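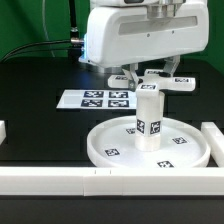 Paltier Demonstration Table, with Cross and Tray Task Set

Product code PT-13
Price: $2,913, table and task set together
Made by Zukwood
Ships on one pallet. Robot arm and gripper not included.

The Paltier is a table for teaching a robot arm by demonstration. You move the arm through a task yourself, by hand or from a remote controller, and the logging software keeps what you did so it can be replayed or used for training. The table gives you a bounded black work surface, a green backdrop, and a set of tagged parts that an ordinary overhead or side camera can find.

It is sold to labs, technical colleges, and small shops that already have an arm and want to start collecting demonstrations without spending a month on fixtures. If you have never used an arm before, please call us first. The Paltier is not a first robot.

The cross and tray task

The set that comes with the table is built around one job. The gripper holds a white cross-shaped piece by its head, with the post pointing down, and the operator brings the foot of the post to a chosen place in a round white tray. After that the piece can be set down, turned, dragged, lifted out again, or used to push the tray along the table.

It looks simple and most people find it harder than they expected, particularly by remote control. The post is long enough that a small tilt at the wrist becomes a large error at the foot. The tray has a raised rim, so a low approach from the side will catch it. The tray is also free to slide. An operator who presses down too early will move it, and the tags on the tray floor will show that in the recording.

Benito Figueroa designed the piece. His first version was a plain peg, and the camera lost it every time the fingers closed. The arms were added to carry tags out past the gripper. There are tags on the post as well, so a camera looking in from the side has something to work with when the head is turned away or covered.

Teaching by hand

For hand guiding you need an arm with a free-drive or zero-force mode. Put the arm in that mode, take hold of it at the wrist, and walk it through the motion. Close and open the gripper from the foot pedal or from the screen. The pedal is included and plugs into the logging computer by USB.

Hand guiding is the quicker way to begin. Most new operators can record a usable placement in their first session. The drawback is that your own hands and sleeves get in front of the tags. Stand to the side away from the camera and keep your forearm above the gripper where you can.

Some arms drift slightly in free-drive when the payload is set wrong. Enter the weight of your gripper and the cross piece before you start. The weights of all our parts are printed on the inside cover of the manual.

Teaching by remote control

The software takes input from a six-axis mouse, a pair of common hand controllers, or a smaller leader arm with the same joint layout as yours. We do not sell leader arms. Roswitha Sperling in our support office keeps a list of the ones customers have gotten to work, and she will send it to you if you write to her.

Set the speed limit low for the first week. The default is deliberately slow and some operators complain about it -- leave it there anyway until they can put the post down in the tray without nudging it. Turn on axis lock for the final approach if your controller has a spare button. With the lock on, the arm moves only straight up and down, and the last bit of travel becomes much easier to control. 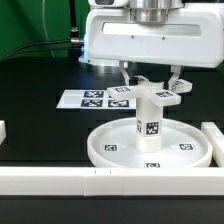
Remote demonstrations are usually slower than hand-guided ones and have more pauses in them. The software can trim pauses at export. We suggest you keep the untrimmed recordings too, as several customers have gone back to them later for reasons they did not foresee.

How the tags are used

Every loose part in the set carries square black-and-white tags. There are tags on the arms of the cross, on the post, and on the floor of the tray. A flat white sheet printed with larger tags lies on the table behind the tray and acts as the fixed reference. The software finds the sheet first and works out where everything else is from there.

Not every tag has to be in view. One clear tag on the cross and one on the tray floor are enough for a position. More are better, and the reading gets steadier as the count goes up. It is normal for the near rim of the tray or the front rail to hide part of a tag when the camera is set low. It is also normal for the cross to pass in front of the sheet.

If you bump the sheet, stop and recalibrate. It takes less time than throwing out an afternoon of recordings. We recommend fixing the corners down with the low-tack tape in the box.

You can use any camera that will hold a fixed exposure and a fixed focus. Autofocus causes trouble every time the gripper comes close. The camera should be clamped to something other than the table. Lutz Harms, who runs our test room, uses a pole bolted to the wall.

Table and rails

The work surface is matte black. It still picks up faint highlights under strong light, so point your lamps at the ceiling or through a diffuser if you can. Wipe the surface with a damp cloth. Do not use glass cleaner, which leaves a film.

White rails mark the edge of the work area. They are made in segments that join end to end, and the long front rail has two small marks near the center for lining up the camera. The rails stop a pushed tray from going off the table. They are not a safety barrier and will not stop an arm. Set your arm's own workspace limits to stay inside them.

The backdrop is plain green cloth on a light stand. It can be replaced in software with another background, or left as it is. Iron it from the back. 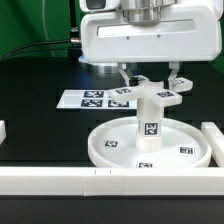 What is in the box

Table top with legs, flat packed
White rail segments, with joining blocks and hardware
Green backdrop and stand
Cross piece, tagged
Round tray, tagged
Printed reference sheet, plus a spare
8 blank tag stickers for your own parts
USB foot pedal
Roll of low-tack tape
Manual in English and German
License for the Paltier logging software, one computer

What you need to supply

A robot arm with a parallel gripper. Custom fingers are fine as long as they can hold the head of the cross level.
A camera and a mount for it
A computer that meets the requirements listed in the manual
A remote controller, if you plan to teach that way
An emergency stop within reach of whoever is doing the teaching

Setting up

Assembly takes two people. Put the legs on first with the top face down on a blanket, then turn it over together. Bolt your arm to its own base plate before you fit the rails.

Lay the reference sheet flat behind the place where the tray will go. Start the software and run the camera check. A green outline should appear on screen around each tag it can read. If the outlines flicker, add light or lower the gain before you do anything else.

Load the cross piece into the gripper by hand, with the arm stopped. Close the fingers on the head and check that the post hangs straight. Give it a light tug. A piece that shifts in the grip will spoil the demonstration, and you may not notice until you look at the data.

Route the arm's cables to one side and leave enough slack for a full wrist turn. A cable that swings across the camera's view of the tray will show up as lost tags.

How many demonstrations?

We get this question more than any other. For plain replay, one good recording is enough. For training a policy on the basic placement, our own test runs at Geltau used 1,000 demonstrations, shared among several operators, with the tray moved by hand between each one. You may get by with fewer. Variety matters a good deal, so change the tray position, the starting height, and the person doing the teaching.

Keep the failed attempts. Mark them as failed with the pedal (a double press) and they go in a separate folder.

Software notes

The current release is dated 28th July. It adds the axis lock mentioned above, fixes a fault where the pedal was logged twice on some computers, and can export joint positions and tag positions in one file. Recordings from older releases open normally. Arms with closed controllers may need the add-on written by Rüdiger Kuhlmann, which is free on request. Tell us the make and firmware of your arm when you ask.

Spare parts

The cross piece and the tray are sold separately and are the parts most often replaced. Tags wear at the corners where the fingers rub. Re-tag the piece when the black border is broken, and run the part calibration again afterward.

The Bermúdez task set, with a lidded bin and two hooks, fits the same table and is expected in January. It will use the same reference sheet.

Ordering and returns

Orders are handled by Edeltraud Kleinschmidt at the Geltau office. Schools can pay by invoice. Tables may be returned unassembled within 13 days of delivery. Task parts may be returned only if the tags have not been marked or peeled. For freight outside the country, ask for a quote and give us the delivery address and whether you have a loading dock.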